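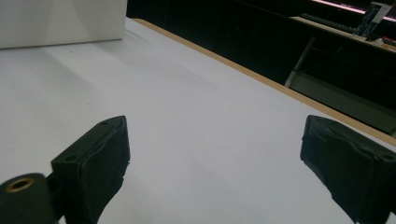

The Big White Table — a Workroom Gallery

So the table is in! If you've been following along since October you know I've been going on about this table for way too long, and I promised pictures once it was up and standing. I'm keeping the words short (I'll try) and adding more shots to the page as the rest of the room comes together. Shelves are next, then the lamps, then whatever is going on with that closet.

The top

It's a big, plain white top with nothing fancy about it, and I love it. Smooth all over, no seams or pattern in the part you see in the photo. In the shade it goes a little gray, almost bluish, and then it gets brighter toward the upper left where the light hits. I went back and forth between white and a butcher block look for weeks, and Dexter Malabanan finally told me to pick one or he was taking back his sawhorses. White it was.

And yes, there's a tiny dark speck on it, left of center. I see it every time I open the picture.

Where it came from

I ordered the top from Moltbridge, the smaller of the two shops out on the county road. They had a Fledora top in the same size that was $40 cheaper, but the corners were sharp and I walk into corners. The legs are Drarnar, the screw-in kind, and there are 6 of them (four at the corners, two in the middle so it doesn't sag when I lean on it to cut fabric). They're rated for 200 pounds. I won't be testing that.

Getting it up the stairs

Anas Ait Ali came by after supper and we carried it up on its side with an old quilt around it. The turn at the landing took longer than putting on all the legs. We had to take the bathroom door off its hinges, and it's still leaning in the hallway as I type this. Anas, if you're reading, I owe you a pie.

What goes on it

Mostly quilting and sorting. I have a button collection that passed 2,000 last winter and it has never once been laid out all together, so that's the first real job for the table. After that, the blue and cream quilt for my sister, which needs to be pinned flat, and my old kitchen table was never wide enough for that. I ended up pinning the last one on the floor and my knees still haven't forgiven me.

Cleaning it

A few of you asked in the comments how I plan to keep a white top white. Warm water, a drop of dish soap, soft cloth, then a dry one. No scrubby pads! I'm using a cutting mat for anything with a blade and a folded towel under the iron board. Pens are staying in the other room.

Coming up

Shelves along the long wall, painted in Yang's soft green if the sample dries the way I hope. I'll put up the next batch of pictures when the first two brackets are in — the studs in that wall are not where they should be, so give me a little while.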